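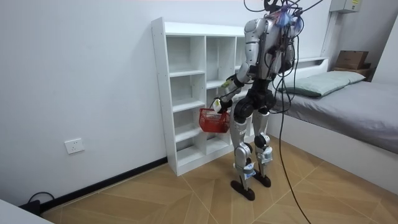
Red mesh basket held beside the third tier of the white bookshelf, small bedroom.

Setcombe Shelf and Basket Set

Contents
Pictures and notes on putting baskets into an open-cubby bookshelf and taking them out again. There are 1043 pictures, taken in 2 bedrooms – Sturstead and Wodcombe. Each has a line in notes.csv giving the room, the basket and the shelf tier.

Naming
Tiers are named in the notes as first, second, third and so on. The tall narrow column is called "side" and everything else is "main". Baskets go by colour, so the red plastic one is "red" throughout.

Known problems
Around 300 lines have no tier filled in. Please leave these blank and don't guess from the pictures. A few Wodcombe lines say "box" where "basket" is meant.

Changes
13 Jun 2020 – Sturstead notes checked again, spelling of "cubby" made the same everywhere.
The Villalobos wardrobe pictures are kept in their own folder and will be added in August.

Contact
Hugo Pastor looks after the notes. Send corrections with the line number.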